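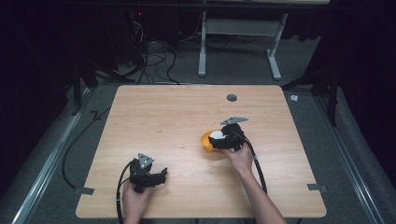
浅色木头的桌子
文／本刊特约撰稿人　2023-03-13

我学中文的时候，课本里有一课讲家具，“桌子”是我最早会写的词之一。那时我以为桌子是很简单的东西：一块板，几条腿。后来我搬过很多次家，也为了写文章看过很多桌子，现在我觉得桌子比椅子难选。椅子坐一坐就知道舒服不舒服，桌子要用过一个冬天才知道。

去年十一月，我开始认真地看浅色木头的桌面。起因很小。我自己的旧桌子是深棕色的，晚上开了台灯，灯下面很亮，别的地方很暗，像一口井。写字的时候眼睛累。一位做室内设计的朋友劝我换浅色的，她说浅色桌面会把光送回来。我当时不太相信，但是把一张白纸铺在旧桌上试了一个晚上，第二天就开始找新桌子了。

浅色的木头放在地毯上，看起来比在店里更浅。灰色的地毯尤其是这样，它没有什么颜色，木头的一点点黄就都显出来了。这样的桌面上放什么东西都很清楚。一只橙黄色的碗，里面有一个白色的圆东西，摆在中间偏右的地方，从房间的另一头也能看见。同样的碗如果放在我那张深棕色的旧桌上，会好看，但是会显得很重，好像过节。在浅木头上它只是一只碗。

关于孔

浅色桌面上最显眼的往往是那个走线的圆孔。孔不大，深色，一般开在靠后的地方，给电线用。我以前很讨厌它。买一张干净的木头桌子，上面却有一个黑点，我觉得像衣服上的扣子缝错了地方。

在克卢塔（Clulta）的一家家具作坊里，师傅告诉我，客人来订桌子，差不多每一位都会先说不要孔，过半年又打电话来问能不能补一个。补孔比一开始就开孔麻烦得多，桌面要拆下来，孔的边缘容易起毛，颜色也不好配。所以作坊现在的做法是先请客人把自己桌上要用的电线都写在纸上，写完再谈。很多人写着写着就自己改了主意。

我也写了一张。台灯一条，电脑一条，手机一条，还有一条我不知道是什么，它在旧桌子后面已经很多年，我从来没有拔过。回家以后我拔了它，什么也没有发生。

有了孔，电线也不一定会听话。黑色的线在浅色的桌子旁边很醒目，比在深色的旁边醒目得多。有的人把线用布带绑在桌腿上，有的人在桌底下装一个长的线槽。我自己两种都试过，现在用的是布带，每次要加一条线都得把全部解开再绑一次，我觉得可以接受。

看不见的部分

讲桌子的文章很少讲桌子底下。我去看桌子的时候学会了蹲下来，开始觉得不好意思，后来发现懂行的人都蹲。桌面和下面的架子怎么连在一起，这件事很要紧。木头会动，夏天宽一点，冬天窄一点，连接的地方要给它留一点余地。用灰色的小金属角件固定是一种常见的办法，角件有时候会从桌边露出一点来。有人觉得露出来难看，我倒喜欢，能看见它是怎么装上去的，以后搬家的时候也知道从哪里拆。

托萨德（Tosard）这个牌子的桌子我看了三次。它的桌面长期是同一个价钱，普通尺寸2,000元，架子另外算。我看的那一张，架子是485元，白色的，桌脚像倒过来的字母T。店员很耐心，把桌面翻过来给我看背面。背面也处理过，摸上去和正面差不多光滑。我问他为什么，他说只做一面的板子容易翘。这句话我在作坊里也听过，两边说得一样，我就放心了。

后来我没有买那一张，因为它比我的窗台宽了一点。这是很笨的原因，我应该先量好再去。

纹路

选浅色木头，最后总是要选纹路。站着看和坐着看是两件事。站着看，一张桌面好像只有一种颜色，纹路都顺着一个方向走。坐下来，脸离桌子近了，才看见深一点的带子和浅一点的带子是交替的，中间还有很细的线，一条挨着一条。我坐在作坊的凳子上看一块板，看了很久，师傅以为我在挑毛病，站在旁边有点紧张。
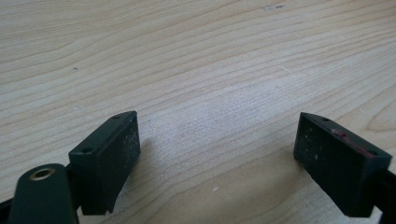 我跟他说没有毛病，我只是在看。他听了就放松下来，拿来另外两块给我比。一块的纹路比较直，另一块有很大的弧，像水面上的波纹走到岸边。直的那块便宜60元。他说多数人办公用选直的，吃饭用选弯的，他自己也说不出道理。我想也许是因为工作的时候人希望眼前安静一些，吃饭的时候就没有关系。不过这只是我的猜想，我没有问过别的客人。

浅色木头的缺点也在近处。灰尘在深色桌子上是白的，大家都知道；在浅色桌子上，小的黑点很清楚，一粒咖啡粉，一点铅笔屑，都看得见。我的桌子来了以后，我一天要擦两次，第二个星期变成一天一次，现在是看见了才擦。有几处淡淡的印子擦不掉，我起初很难过，还给作坊写了邮件。回信只有一行，说请等到夏天再看。

护理的事情，各家的说法不一样。有的说一年上一次油，有的说不要上。我用的是德罗托拉（Drotora）的木蜡油，小罐，300毫升，够用很久。上油以前要把桌面完全清空，这件事比上油本身花时间。书，杯子，笔，放针线的盒子，那只不知道为什么一直放在桌上的碗，全部要搬到地上去。搬完以后坐在旁边休息，看着空的桌面，每次我都想以后就这样吧，什么也不要放回去。到了晚上，东西又都在上面了。

上油要用不掉毛的布，顺着纹路的方向擦，薄薄一层，多余的马上擦掉。第一次我倒得太多，桌子粘了两天，只好在厨房里吃饭，也在厨房里写稿。第二次就好了。颜色会深一点，但是不多，过几个星期又回到原来的样子。用过的布不要揉成一团扔进垃圾桶，要摊开晾干，罐子上有写，请一定读。

如果房间的窗户朝南，还要注意太阳。木头晒久了颜色会变，放过东西的地方和没有放过的地方会不同。我的办法是每个月把桌上的东西挪一挪，台灯从左边换到右边，书换到靠墙的一边。开始是为了木头，后来我发现换了位置以后坐下来会有一点新鲜，写东西也快一些。上个月换的时候我把圆孔转到了靠窗的那边，线短了一截，又去买了一条长的。

旧桌子我没有扔，它在走廊里，上面放钥匙和信。走廊很暗，那里用深棕色正好。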